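Work and Automation, week 3 notes
Wednesday, September 7, 2022

OK, picking up where we ran out of time. I promised I'd write up the Plerndale material properly, so these notes are longer than what I put on the board. Read them before section and bring your copy of the shift diary (the one with the coffee stain, sorry, it's on my original).

Quick recap. Plerndale assembles and checks small parts for other companies, and for years the sorting bench was hand work. You picked a numbered piece, looked it over, put it in its place on the block, moved on. The target was 926 pieces a shift. Then the plant brought in an arm from Nolach and the target went to 1,000, and that jump is what everybody wants to talk about. I'd like you to park it for now! The target is the least interesting thing that changed.

What I want you to look at is the tasks. Before the arm, one job at the bench had picking, checking, placing, fixing and a lot of chatting in it. After the arm, picking and placing went to the machine. Checking got split up, and fixing grew. The chatting mostly went away, because the stools got moved so the arm could have its reach, and I think that matters more than the plant's own report lets on.

Dilani Gunawardena's diary is great on this. She had worked the bench for years and got retrained as a cell operator in April. Her first week is all about waiting – standing there with her hands free and feeling guilty about it. By the third week she's teaching the arm new positions in the simulator before anything gets tried on the floor, and she writes that she's more tired than she used to be, even though she lifts almost nothing. Keep that in mind when we get to the Lemieux chapter on attention.

A few words you'll need. Task shift is when pieces of a job move between people and machines while the job title stays put. Residual work is whatever's left over for people because the machine can't do it yet (or because it costs too much to make it). Tacit skill is the stuff you know in your fingers and have trouble writing down. Dilani could tell a bad piece by how it sat in her hand, and now she has to say it in numbers: how wide the fingers open, what angle they come in at. I get pretty excited about this part, you'll have noticed. Somebody has to turn a feel into a setting, and at Plerndale that somebody got no raise for it.

So when you look at the simulator view, try to think like the operator. The pieces are numbered, the 4 and the 3 are easy to read, and one of the open fingers is hiding part of the row. Where would you bring the gripper in from?

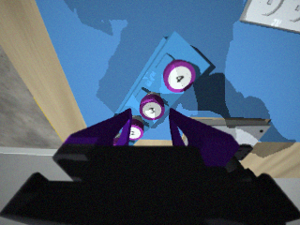
Tuncay Akbulut wrote back after last year's version of these notes that I make the retraining sound too smooth. At Bresten, he said, only the people who already liked computers got picked for the simulator, and the rest of the bench ended up on packing at the same pay with less say in how the day went. He would put the question of who gets chosen ahead of the question of what the machine does.

I've gone back and forth on that and I think he's mostly right. Plerndale did ask for names, but the sign-up sheet hung in the day shift break room, so you can guess how many night people were on it.

For section: choose one job you've had, any job, and write down the tasks in it. Mark the ones you'd hand to a machine tomorrow and the ones you'd fight to keep. One page is plenty. Rhiannon Skyrme has the Monday group and Arwel Prosser has the other one, same room as before.

Reading is the Lemieux chapter, plus the second half of the diary.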